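Visit Report: Kitchen Task Demonstration at the Lerkano Laboratory

In April, 4 members of the Amissah Home Services Group visited the Lerkano laboratory to review its work on household robots. The group provides meal and cleaning support to older residents who live alone. Its members had asked to see one ordinary kitchen chore from start to finish, at normal speed and without editing.

Our host was Uyên Lâm, who leads the laboratory's work on tabletop tasks. She opened with a short talk on the Skullness project, under which the laboratory teaches a single arm to deal with small appliances and the items used with them. The chore chosen for our visit was toast: handling a slice, placing it and working the lever of a toaster of the kind sold for home use.

The equipment was set up on a gray tabletop against a white wall. The arm works from one side, with a small camera mounted at the wrist and a second, fixed camera covering the table.
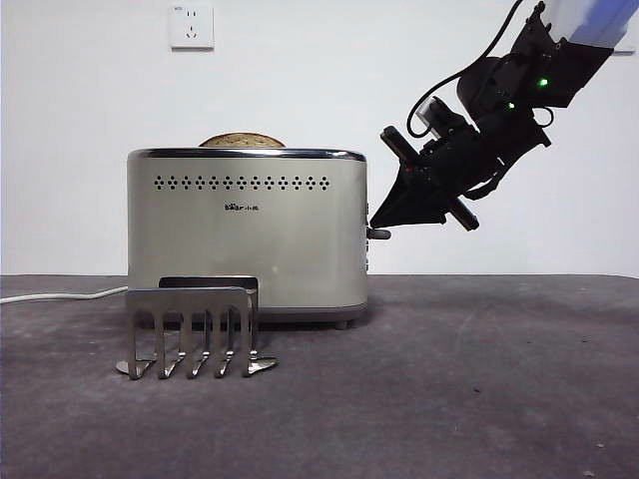
Ms. Lâm asked visitors to stay behind the marked line on the floor while the arm was powered. Each attempt was started by an operator, who kept one hand near the stop button and did not otherwise take part. Between attempts the operator put the items back by hand, and this took longer than several members had expected.

The lever received more discussion than any other part of the task. A person presses a toaster lever without looking and feels when it catches. The arm has to bring a narrow fingertip to a short tab and push straight down, and if it lands a little to one side the toaster may slide. The laboratory has tried holding the toaster in place with a clamp, but dropped the idea on the grounds that a clamp would not be found in a home.

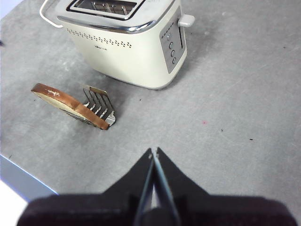 Results observed

The group watched 7 attempts during the afternoon session. In 5 of them the arm completed every step. One attempt ended when the slice tipped over during placement, and one was stopped by the operator after the fingers came down too close to the edge of the toaster. According to Ms. Lâm, the laboratory's own records for the previous month show that nearly 80 percent of attempts were completed, so the afternoon was a little below the usual level.

Speed remains a concern. Members agreed that the arm was careful, and also that a hungry person would not wait for it. No attempt was as fast as the operator doing the same job by hand while resetting the table.

Members then asked about variation. Toasters differ in height, in the position of the lever and in the shape of the slot, and bread differs even more.
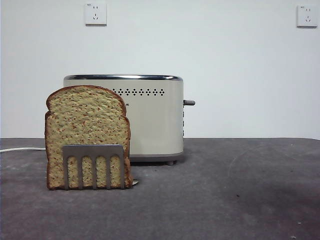 Ms. Lâm replied that a new toaster currently requires several days of fresh practice. She expects this to shorten, but declined to give a date. A slice standing on its edge is among the easier starting positions, she noted; one lying flat on a plate is much harder for two fingers to pick up. Soft or buttered bread has not been attempted.

The group also viewed recordings from the wrist camera on a monitor beside the table. At close range the fingers take up the lower corners of the picture, and what lies between them can be difficult to make out. Staff said that much of their time goes into deciding which camera the arm should rely on at each stage.
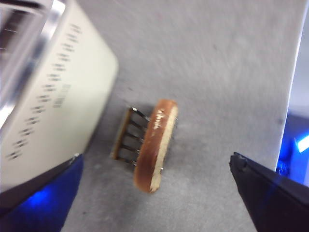 Lighting was raised in this connection. Several members pointed out that kitchens in the homes we serve are often dim, with strong light from one window in the morning. The laboratory has not yet tested under such conditions and welcomed the suggestion. We have offered to send notes on typical kitchen layouts, counter heights and lamp positions.

Outlook for home use

It is the view of the visiting members that the chore shown is not ready for unattended use in a resident's kitchen. The need for an operator, the resetting by hand and the practice required for each new appliance all weigh against it at present. The members were nevertheless impressed by how steadily the arm handled small items, and see possible earlier use in a supervised shared kitchen where the same toaster stays in the same place.

Ms. Lâm mentioned that a supplier, Zaser, is preparing a softer fingertip for food handling. The laboratory plans to repeat the toast task with it and has agreed to share the results with us. A second visit has been requested, with dish sorting as the proposed task.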